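What our robotics club learned from folding one blue cloth

Posted 11/9/22 | 14 comments | 60 shares

I promised in June that I will write more about the club, and then I wrote nothing for the whole summer. Sorry for this. Now the evenings are dark again and we are back at work, so I have something to tell.

For the readers who are new: I belong to an evening robotics club in Kaltness. We are a mixed group, some students, some people with ordinary jobs who like to solder. I am in the second type. Every autumn we choose one task for the competition in Penulness, and this year we chose cloth. The task sounds like housework. The robot must pick up a cloth, lift it, and lay it down folded in half. A child can do this before school age. We have been working on it since the end of August and our robot can do it on some evenings.

Before this I worked only with hard things, such as blocks and cups. A block has the same shape when you come back from the coffee machine. With cloth you have a new shape after each touch, and the program that was correct for the old shape is suddenly not useful. I did not understand how much I depended on this until we started.

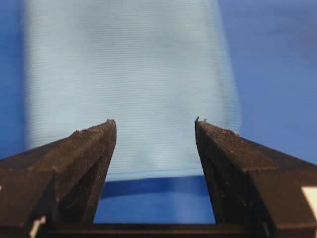 Our first program was very simple. Go down to a fixed height, close, go up. It worked well when the cloth lay with a nice high wrinkle in the correct place, and we were proud for one evening. Then we put it down flat and the fingers closed on air again and again. If we went lower, they pushed on the table and the motor complained. We lost two weeks with this, moving the height up and down by tiny amounts and writing everything in the club notebook.

What helped was to stop looking for a good height and to look for a good place. A hem is thicker than the rest of the cloth and it keeps its form better. So now the program searches the camera picture for a long straight line, goes to it from the side, and only then closes. The line finder is still easily confused by a fold, because a fold is also a long line. We call this part of the program Bravby, after the village where the author of the first version grew up. It is not a serious name but it stayed.

I should say some words about training. We record ourselves moving the arm by hand through the task, and the program learns from these recordings. Our goal was 400 recordings before the end of the season. At last count we have 793, because the first ones were so bad that we did not want to trust them, and after this we could not stop. Many of them show the same mistake – a person in a hurry, who closes the fingers too early. The robot learned this mistake from us very faithfully. I recognize my own hand in it, I am afraid.

Another thing is the lint. Cloth gives off small fibers all the time, and they like to stay on the fingertips. I now wipe them with tape before each session. Some club members think this changes nothing. I think the grip is more regular after cleaning, but I did not make a proper test, so please do not quote me.
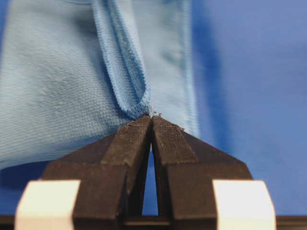
The fingertips closed on the cloth, just below the rounded end of the hemmed band.

The part after the pinch is where we are now. When you lift a cloth by one point, all of the rest hangs down in its own way, and the program must guess where the other corner went. We tried to shake the cloth a little, as my grandmother did with the washing. It is better with slow shaking. Fast shaking makes the cloth slip, and then we begin again.

The club got a used motor controller from Ackroyd, a small repair shop near the harbor, and with it the slow movements are much smoother. The old one made small jumps at low speed which I had always blamed on the software. I apologized to the software team with a cake.

The competition has a time limit for each attempt and at present we are too slow. I would like to keep the careful approach from the side, but others want to remove it and save the seconds. We will discuss it at the next meeting. If you live close to Kaltness you can come and watch, we only ask that you leave your drinks on the shelf by the door.

Filed under: Club Evenings, Robots, Things That Take Too Long

3 of 14 comments shown

solderfan: We had the same problem with fold against hem. We used the thickness of the line and not only the length. It is not perfect but it removed the worst errors.

marsh_and_mill: Please test the tape thing properly! I want to know the answer now.

tidypins: Very nice to read about the club again. My vote is to keep the slow approach. Did you try a heavier cloth, something like a kitchen towel? I think it would hang straighter after you lift it.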